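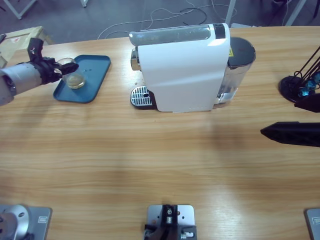 Wood takes in water and gives it off for as long as it exists, and a table top is no different from a floor or a door in this respect. A finish slows the exchange down but does not stop it. Most damage in daily use comes from small amounts of liquid left in one place: a ring under a glass, a drip beside a kettle. A tray with a raised rim, like the blue one under the glass cup to the left of the coffee machine, holds a spill of that size and keeps it off the grain. The machine itself stands straight on the wood, so any drips there have to be wiped up.

## 1. Types of finish

**Oil** soaks into the surface and hardens there. It is easy to patch, but gives limited protection against standing water. The Mamani workshop uses Pondumix, a hard oil, on all teaching pieces.

**Wax** sits mostly on top. It looks good and marks quickly. Do not use it alone where hot drinks are served.

**Lacquer** forms a film. Water stays on top until the film is scratched or chipped, and then creeps in sideways under the edge of the break. Repairs usually show. 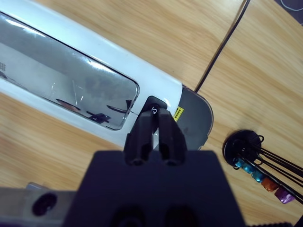

A film finish also reflects more light than an oiled one, although a well-rubbed oil can come close. Gloss on its own is therefore poor evidence of what was used. Try a drop of water on a hidden part – the underside of an overhang will do – and look again after ten minutes. Write down what you find before you start any sanding.

## 2. White marks and dark marks

White marks are in the finish. Moisture or heat has clouded it, and gentle warming or a light rub with fine abrasive often clears them.

Dark marks are in the wood. Water has reached it, sometimes together with iron, and the finish has to come off before the stain can be treated. Oak and chestnut are the worst for this.

In the May survey we looked at 207 tables from shared kitchens. White marks were found on 59 of them. The full tables are in the Dreltent folder.

## 3. Reading the surface

Look along the grain first, then across it, with the light low and in front of you. Scratches that run with the grain are easily missed from above.

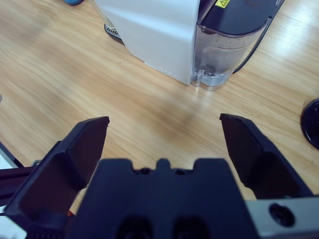

*Fig. 3. Light wood-grain table top with patches of reflected light.*

For next time: bring one offcut with a finish you cannot name, and your notes on the water test. Questions to Bjarke Kjærgaard.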